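Ticket 462: Monitor at the long desk goes black whenever anyone puts a coffee down
Opened by Dörte Schwerdtfeger, Tovbridge office, second floor. Priority: she wrote "yes".

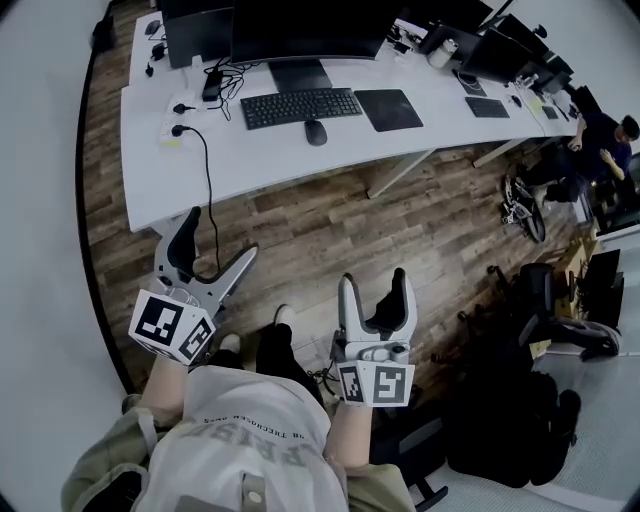 Initial report

The big black monitor on the long white desk loses its picture several times a day. It comes back by itself after a few seconds, or after someone swears at it. The smaller monitor to its left has never done this. Keyboard and mouse carry on as normal, so you can type a whole paragraph into the dark and find out later how it went.

Dörte has tried turning it off and on. She has also tried turning it off and leaving it off, which she reports was the most stable configuration so far.

3 comments

Log

9:16. Assigned to Aled Mostyn. Asked for the model number. Was told it is "the large one".

9:40. Checked power settings. Sleep was set to 85 minutes, which is an odd number to choose but not a fault. Screen saver off. Display driver up to date. Picture stable the whole time I sat there, naturally.

10:05. Swapped the video cable for a new one from the Steinbach box in the supply closet. Left it running.

10:50. Dörte called. Black again. She had set down a mug. I asked whether the mug was heavy. There was a pause on the line.

11:15. Back at the desk. Put my own mug down in nine different spots between the keyboard and the monitor. Nothing. Put it down on the right, past the square mouse pad, with a bit of feeling – screen went black for four seconds. Did it again. Black again. I have closed tickets on less, but I wanted a cause.

11:30. Pascal Hagedorn came over to say he fixed this last October by pushing the desk. I asked which direction. He said "back".

11:45. Went underneath. The floor is dark wood plank and it is not level, whatever the lease says. One desk leg stands on the joint between two boards and rocks by a hair when the top is knocked. The power strip is cable-tied to that same leg, and the monitor's plug had worked its way most of the way out. Each knock moved the leg, the leg moved the strip, and the plug did the rest.

12:10. Pushed the plug in properly. Cut the tie and screwed the strip to the underside of the desktop with two short screws. Wound the leg's foot down a turn and a half until it stopped rocking. Repeated the mug test at full feeling. Picture held.

12:20. Jannik Schwerdtfeger repeated the mug test without being asked, using a stapler. Picture held. Stapler did not.

Requester reply (Dörte)

Thank you. It has been fine all afternoon. Could you also look at the space behind the monitor? When I dust back there I find cables I don't recognize, and I'm afraid to pull any of them in case one is the phones.

Reply (Aled)

It isn't the phones. Two go to the old Zuruvico docking station, which was retired when we moved to Skestulex. I have taken those out and put them in the closet with a label. Please leave the other ones in, including the gray one that looks pointless. It is the network.

For anyone else on the long desk:

– If a screen blinks off and back on, look at the plug before you look at the settings.
– Don't tie anything to the legs. The top has a rail underneath for that.
– If you move the desk, even "back", check the feet afterward. A folded coaster under the leg is not a repair. I removed two.

Facilities note (Hartmut Sperling)

Floor joint noted. A carpenter can look at it, price to follow. Until then please do not wind the other feet up to match, as the far end of the desk will then be the problem. I have 91 open items and would like it to stay at 91.

Status: resolved Mon 17 June. Ticket reopens automatically if the requester replies within a week.

Reopened: requester replied "thanks!"

Status: resolved.

5 comments
2 shares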